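Speaker Notes: Reducing Household Food Waste in Rirnwood
Session for housing and community staff

Opening (allow 8 minutes)

Welcome attendees and confirm that everyone has the printed handout. State the purpose of the session: to give staff a common set of messages on food waste before the Bornon estate program begins in May.

Explain that the program covers 825 households. Staff are asked to give the same advice at every door, including on date labels, where residents have received mixed guidance in the past.

Main point one: buying

Most of the food thrown away in our kitchen survey was bought without a plan. Of the 53 households that kept a diary, 31 reported buying at least one item they already had at home. Pause here and let the figure stand.

Ask staff to recommend a short written list, made in front of the open cupboard. The list should note meals for the next few days and the items already on the shelf. A single basket of mixed groceries is enough for many small households between larger trips, and residents on the Bamby side have a store within walking distance.

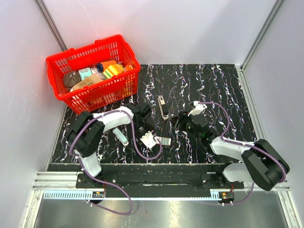 Korkor Amegashie objected at the first briefing that small trips cost more for anyone who depends on the bus, and that a resident with two children and one free evening will always do a single large shop. She asked that the advice on lists be kept and the advice on frequency be made optional.

The objection was accepted. Please present frequent shopping as one choice among several. Do not suggest to residents that a large weekly shop is wasteful in itself.

Main point two: storage

Refer to page two of the handout. Older items go to the front of the shelf. Potatoes are kept in a cool, dark place and apart from onions. Bread that will not be eaten within two days should be sliced and frozen.

Main point three: date labels

Read both definitions aloud. "Use by" is treated in this program as a safety date. "Best by" is treated as a guide to quality. Staff should not give advice on infant formula and should refer such questions to the health desk.

Questions (about 8 minutes)

Likely topics are compost bins, missed collections and the Sarpong Street drop-off point. Collection complaints are logged on the yellow form and returned to the front office by 4:30 p.m.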